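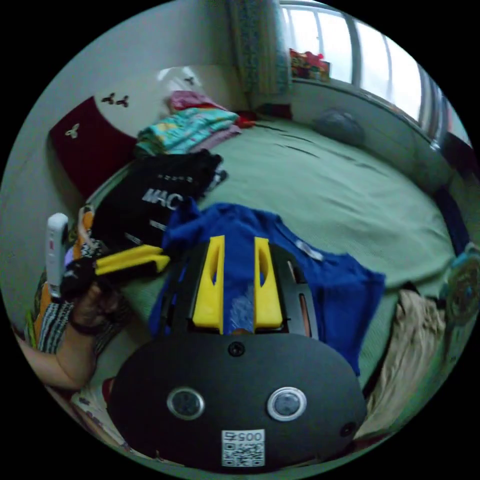 The handheld gripper, yellow fingers forward, with the blue top on the bed in front of it.

I got back from the Grorkance open day with a tote bag, a sore thumb and far too many opinions about gripper fingers. I said I'd write it up for the people who couldn't get a spot, so this is long. Sorry in advance!

Grorkance is in Komville, up two flights of stairs over a tile showroom, and you will walk past the door at least once. They had 20 places for visitors and I think every one was taken. Coffee was good, parking was terrible (feed the meter before you go in, I paid for that lesson).

The morning was arms and controllers. They had two arms side by side running the same pick from a tray, one on the Mestton controller and one on the Trịnh. The Mestton is smoother when it slows down near the table, and you can hear the difference with your eyes closed. The Trịnh gets there sooner but gives a little shiver at the end, and for anything tall and tippy I wouldn't want that shiver. On the other hand its menus made sense to me in a minute or so, and I never did find the speed limit page on the Mestton without help.

After lunch came the part I'd signed up for, the handheld grippers. Paraschiva Dobre ran that session and she is a great teacher, very patient with people who squeeze too hard (me). Her subject is clothes, and she'd much sooner talk about a heap on a bedspread than cubes on a lab bench. Cubes are easy. A soft blue top lying all bunched up is a whole different animal – where do you even grab it?

We compared three sets of fingers. The yellow ones, the tapered paddles with the long slot cut in each, were my favorite by a mile. They give a bit, so when I came in slightly crooked on a sleeve they still closed on something. The second set was stiff and narrow, lovely for pinching one layer of a T-shirt and hopeless once the fabric folded over on itself. The third had rubber pads, and those held on so well that I had trouble letting go neatly. I did 18 tries with each set and the yellow ones dropped the shirt 7 times, which sounds bad until you hear that the narrow ones beat me on more than half.

Things I'd change: the body is chunky, and my hand was tired long before I was bored. I'd also like a lighter trigger. Paraschiva said a new one has been in the works since June and let me feel the spring from it, and yes please, hurry up with that one.

We talked cameras for a while too. A wide view from the tool is great for finding the next shirt and less great for seeing whether you've got one layer or two between the fingers. Somebody asked about adding a second camera off to the side, and the answer was more or less "try it and tell us." I like a place that answers that way.

On the way out they were selling spare finger sets, still in plain bags. I bought the yellow ones, of course, and now I need something to bolt them to. If you have an old gripper body sitting in a drawer, write to me!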